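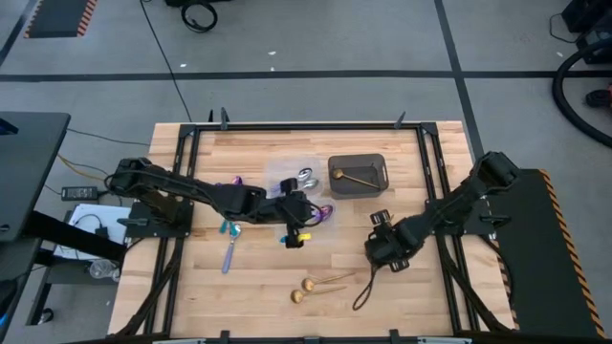 Chapter 3
Sorting and Storing Small Tools: Spoons, Forks and Everything Near Them

Before you start this chapter, go to the kitchen you know best and open the drawer where the spoons live. Take a good long look. In most homes you will find the everyday spoons, a few that came from somebody's grandmother, one or two with bright handles that were bought for a picnic, and very likely a bottle opener that has no other place to go. All of it works, after a fashion. People get fed. But if you have ever stood there rattling through the pile while the soup boils over, you already know why a whole chapter of a housekeeping textbook can be given to such small things!

In Chapter 2 we worked with large items, pots and baking pans and the like, and we sorted them by size. Size is much less help with flatware, as a great many pieces are nearly the same length. So we turn to other questions. What is the piece used for? How often does somebody reach for it? Does it belong to a set? A gold-colored serving spoon and a plain silver teaspoon may both be spoons, but they come out on different days and for different people, and it makes good sense to give them separate homes.

You will also meet the two kinds of container we use all through this unit. The first is the open bin, wide and shallow, with handles cut into the short sides so that it can be carried to the table. The second is the clear container, which lets you see what you have without lifting anything out. Our students at the Bonsu teaching kitchen tend to love the clear ones at first and then drift back to the bins by October — you may find your own taste changes too, and there is no harm in that.

The longer case study at the end of the chapter comes from the dining hall at Wurkside, where the staff put away 3001 pieces of flatware after every holiday dinner. Please don't let the number frighten you. They use the same steps you will practice at your own table.

Words to know in this chapter
flatware, place setting, serving piece, open bin, mixed set, resting place

Getting ready
Clear a table and wipe it down. Gather 10 spoons, as unlike one another as you can manage, along with one bin and one clear container. Lay the spoons out with space between them and leave them there while you read Section 3.1.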